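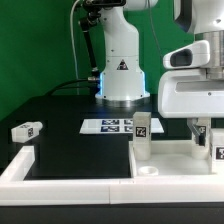
About Orkix

Orkix is a reading and discussion site for people who like novels and have opinions about them that their families are tired of hearing. We publish essays, reading guides and the odd long argument about an ending. We are based in Akthorpe, a town with one bookshop, which is also the place you collect parcels.

The site began in November as a newsletter with 13 subscribers, four of whom were related to the editor and one of whom had signed up by mistake. She is still with us. The first issue was a piece on unreliable narrators that went out with the last paragraph missing, and several readers wrote in to say how much they admired the effect.

What we publish

Mostly essays on fiction from the last century or so: dystopias, country house novels, campus novels, spy stories, and books about people who go to the seaside and regret it. We like a close look at one thing. A piece on the weather in a single chapter will get further with us than a piece on the human condition.

We don't give star ratings. We tried it for 19 reviews and every book got four stars, including the one the reviewer had thrown across a train carriage.

Spoilers are marked if the book is less than ten years old. After that you have had your chance.

The Darnitz Shelf

Darnitz is our list of novels we think deserve more readers. It currently stands at 81 titles, and arguing about the eighty-second has taken up most of the autumn. A book gets on if two of our regular writers love it and a third can't come up with a decent objection. Being out of print is no bar, though we do get letters about it.

Each title has a short guide with background, a few questions for book groups and a note on which edition has the least dreadful introduction. Read the introduction last. They all give away the plot.

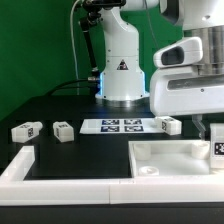 The Dwivedi Essay Prize

Once a year we run a prize for a new essay on a novel of the writer's choice. Entry is free and open to anyone who has not been paid for criticism before, which we are told rules out almost no one. The winner gets publication, a modest cheque and a very large dictionary. Previous winners have asked if they might have a larger cheque and a smaller dictionary. The matter is under review.

Writing for us

Send a paragraph saying what you want to argue and which book you want to argue it about. Please don't send the whole thesis. We reply to everyone, usually within a month, and we do pay, usually within two.

Corrections

If we have muddled a date, a quotation or somebody's butler, tell us and we will fix it with a note at the foot of the piece. Complaints about our view of the Victorian triple-decker go in a separate folder, where they are read with interest and not acted upon.

Page last updated Dec 8, 2025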